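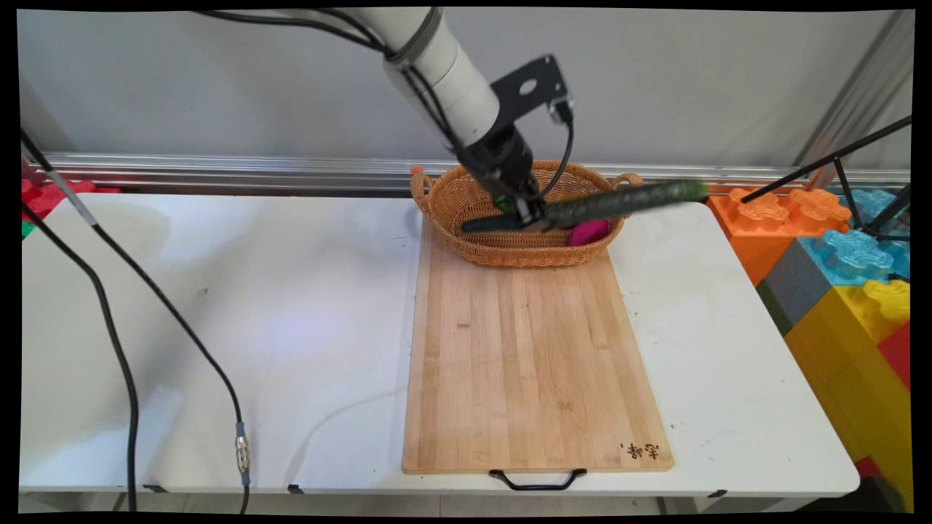
Greifarm mit Gurke über dem Weidenkorb, Werkstatt Jorkau

Zuletzt aktualisiert: 11. Januar

Kidov (Greifarm)

Kidov ist ein Tischroboterarm im Eigenbau, der in der offenen Werkstatt Jorkau steht und Gemüse greift. Den Eintrag schreibe ich in der Ich-Form, weil ich von Anfang an mitgeschraubt habe und mir der Lexikonton einfach nicht liegt (Chiyo Kawaguchi hat es versucht und nach einem Absatz aufgegeben). Wer etwas ergänzen will - nur zu!

Name und Entstehung

Der Name stammt von Szabolcs Virág. So hieß schon sein erster Arm, ein wackliges Ding mit Modellbauservos, von dem heute noch ein Netzteil übrig ist. Angefangen haben wir im Juli, zu viert, mit einem gebrauchten Arm und einem Materialbudget von 400 Euro. Davon ging das meiste für Motoren und Kabel drauf. Yae Furukawa hat den Greifer gezeichnet, Junpei Fukuda die Ansteuerung geschrieben, und ich war für alles zuständig, was Schrauben hat.

Aufbau

Das Armsegment ist weiß und zylindrisch, der Greifer daran schwarz und ziemlich kantig. Die Kabel laufen bei uns außen am Arm entlang. Schön ist das nicht, aber man kommt überall dran, und bei einem Eigenbau zieht man ja doch ständig irgendetwas wieder ab. Über dem Greifer sitzt eine flache Halteplatte mit einem runden Loch. Die gibt es inzwischen in der neunten Fassung, die ersten waren mir schlicht zu weich.

Als Unterlage nehmen wir meistens ein langes Schneidebrett aus Bambus, darauf kommt der Korb. Ein geflochtener Korb ist übrigens viel gemeiner als eine glatte Kiste: Der Rand ist gewölbt, die Henkel stehen hoch, und wenn die Finger zu tief anfahren, bleiben sie gern am Geflecht hängen. Junpei lässt den Arm deshalb erst ein gutes Stück senkrecht hochfahren, bevor er zur Seite schwenkt. 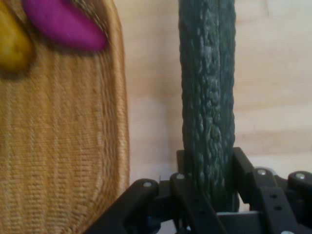
Beim Greifen selbst kommt es vor allem darauf an, wo man das Gemüse erwischt. Eine Gurke in der Mitte zu packen ist leicht, dann hängt sie ausgewogen. Am Ende gefasst wirkt ein ordentlicher Hebel auf die Finger, und sie dreht sich weg, sobald der Arm ruckt. Bei noppiger Schale halten die Finger besser als bei glatter, das war für mich die angenehmste Überraschung. Mit glänzenden, runden Sachen kämpfen wir dagegen bis heute.

Zu den Schrauben: Bitte die Gelenke nur handfest anziehen und mit Sicherungslack arbeiten! Ich hatte sie am Anfang alle richtig zugeknallt, und danach ging der linke Finger so schwer, dass Yae zwei Abende nach einem Softwarefehler gesucht hat.

Steuerung

Es gibt zwei Betriebsarten. In der ersten führt man den Arm von Hand durch die Bewegung und speichert die Punkte ab, in der zweiten fährt er sie nach. Die Software dafür heißt Ikeda und ist komplett bei uns entstanden. Trinity Calloway schreibt gerade die Anleitung dazu.

Verwandte Projekte

Torkolov, der Vorgänger, hatte statt der Finger einen Saugnapf und war für Gurken völlig unbrauchbar. Der Saugnapf liegt noch in der Schublade unter der Standbohrmaschine und darf gern ausgeliehen werden.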